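Wukisik Kids' Pages
Bridges and how they stand up

Why Is an Old Bridge Full of Triangles?

Have you ever walked over an old steel bridge and looked up? You see bars everywhere. Some go straight up, some lie flat, and some lean to the side as if they are tired. This kind of bridge has a name. It is called a truss bridge. In these pages you will learn what a truss is, what the parts of the bridge are called, and how you can build a small one at home on the kitchen table.

What is a truss?

A truss is a frame made of many straight bars that are joined at their ends. The bars make shapes, and the shape that does the most important work is the triangle.

Try this. Take 4 drinking straws and join them with string so you get a square. Now push softly on one corner. The square leans over and becomes flat, like a cardboard box when you open both ends. Next take three straws and make a triangle. Push on a corner again. The triangle does not lean. To change the shape of it you have to bend or break a straw.

This is the secret of the truss. If you put a leaning bar into a square, from one corner to the other, you make two triangles, and the square becomes stiff. A leaning bar like this is called a diagonal. You say it like this: die-AG-uh-nul.

Pushing and pulling

When a person stands on a bridge, the weight must go somewhere. It goes through the floor, into the bars, along the bars to the ends of the bridge, and at last down into the ground.

Some of the bars are squeezed. We call this compression. Put your two hands together in front of you and push. Do you feel it in your arms? Your arms are in compression.

Other bars are stretched. We call this tension. Now hook your fingers together and pull. Your arms are in tension.

Steel is good for both jobs. A rope is good only for pulling, and if you try to push something with a rope you will see why. A pile of loose stones is good only for being squeezed. With steel, the builders could make long, thin bars and still trust them.

The parts of the bridge

Let us take a walk across. It is a gray day, but we do not mind.

The part under our feet is called the deck. On some bridges the deck is made of wooden planks, and on others it is steel, concrete or asphalt. The deck has a hard life. Rain falls on it, the sun bakes it, and shoes and wheels rub it the whole day.

At the two sides of the deck there is often a low edge, higher than the floor. This is the curb. It tells your feet, "Stop, here is the side."

Above the curb comes the railing. It has posts, which stand up, and rails, which go along. The top rail is the one you can put your hand on. On an old bridge you may also find thin steel bars that cross each other again and again in a zigzag. This pattern is called a lattice, and it is the same word that people use for the crossed sticks in a garden where beans and roses climb.

Then come the big steel members. "Member" is a funny word here. You can be a member of a club, and a bar can be a member of a bridge. The tall ones go up high over the heads of the people. 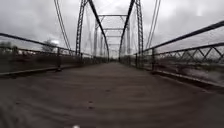 Why does the bridge get small at the end?

Stand at one end of a long, straight bridge and look to the other end. The left railing and the right railing seem to come closer and closer, as if they want to touch. But when you walk there, the deck is just as wide as before!

This happens because things that are far away look smaller to our eyes. The space between the two railings looks smaller too, when it is far. Artists call the place where the lines seem to meet the vanishing point.

You can draw it. Put a dot in the middle of your paper. With a ruler, draw two lines from the dot to the two bottom corners. Now you have a deck. Draw two more lines, a little higher, for the top rails. Then add posts between the lines, tall ones near you and short ones near the dot. It looks like a long bridge after only a few minutes.

Looking after an old bridge

Steel is strong, but it has an enemy, and the enemy is rust. Rust comes when iron, water and air meet. Steel is made mostly of iron, so a steel bridge must be protected, and very often this is done with paint. The paint is like a raincoat.

People also come to inspect the bridge. They look at the joints, where the bars come together. They look for cracks and for places where the paint is gone. Sometimes they knock on the steel with a hammer and listen to the sound.

When an old bridge becomes too narrow or too weak for trucks, it does not always have to be taken away. Many old truss bridges are used now by people who walk or ride bicycles.

Build your own truss

You need:
straws or craft sticks, all of the same length
tape or soft clay for the joints
two piles of books, the same height
a small paper cup and some string
coins

1. Make a row of triangles, side by side, so that they share their corners. Some stand on their base and some stand on their point. This is one side of your bridge.

2. Make a second side exactly like the first.

3. Join the two sides with short pieces across the bottom and across the top.

4. Put your bridge between the two piles of books. Only the ends should touch.

5. Hang the paper cup under the middle with string. Put in the coins one after another and watch the joints.

At our Grullelov workshop, the best straw bridge held 91 coins before one corner opened. It was the tape that let go, and all the straws were still fine. So be careful with your joints!

If you want to go on, make a second bridge with squares and no diagonals. Try the same coins in it. Write down both numbers and compare.

Words to remember

Truss: a frame of straight bars joined at the ends
Deck: the floor of a bridge
Diagonal: a bar that leans from one corner to another
Compression: squeezing
Tension: stretching
Lattice: a pattern of bars that cross each other
Curb: the low raised edge at the side of the deck

Next time on the Wukisik Kids' Pages: arches, and why the stone in the middle of an arch has a special name.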